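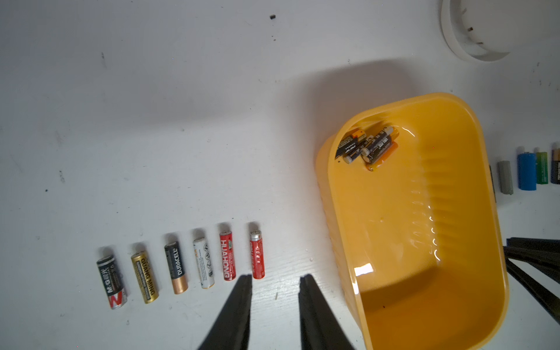
AA batteries on a white table, Duracell and some others

Forums > Games > Saluso > Account & Servers
Search this board Go Advanced

Saluso servers closing, what happens to my Sin coins and offline mode??

Just saw the notice in the launcher. Servers off in July. I have 200 Sin coins left from the founder pack and a level 50 healer I'm pretty attached to. Questions, sorry for the mess, typing on break:

- do coins get refunded or do I have to spend them before
- is there an offline mode coming or was that just a rumor
- can I save my character somehow, even just the look

Tried the Jurkora support form, got the auto reply and then nothing. I play with a controller on PC if that matters for the offline thing.

mossgate_healz

posted by Fekov_main
10/07/2026

Coins first. Log in to your Jurkora account on the website, NOT the launcher. Go to Wallet, then Purchase History. Coins you bought with money show a little receipt icon. Those you can ask to get back, there's a form at the bottom of that page. Founder pack coins count as bonus, no icon, no refund. So spend them. Shop is discounted now anyway, most skins are 50 coins.

Offline: yes but small. Bot matches only, 5 maps, no ranked, no guild hall. Comes as a last patch and you have to have the game installed before shutdown or you wont get it. Controller works fine in bot matches on the test build, rebind your dodge though, it resets every time you quit.

Your healer carries over if you log in once after the patch. It writes a local save. Copy that folder somewhere safe.

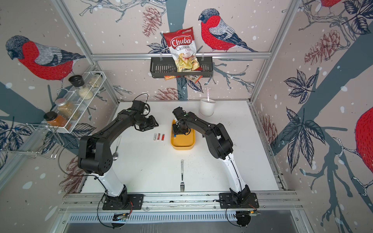

Two arms, yellow tray, bullfinch wallpaper

posted by tanklane

just play Fekov instead, same kind of game and the queues are short. healers are boring there tho

posted by dustpan_dps

Adding to the first answer. The local save is under Documents, Saluso, Profiles. Mine didnt show up untill I finished one full bot match, logging in wasn't enough. Might be a bug, might be just me. Play one to be safe.

For the look, character screen has a Export button, top right, makes a short code. Paste it in a text file. No idea if anything will ever read it again but it's there.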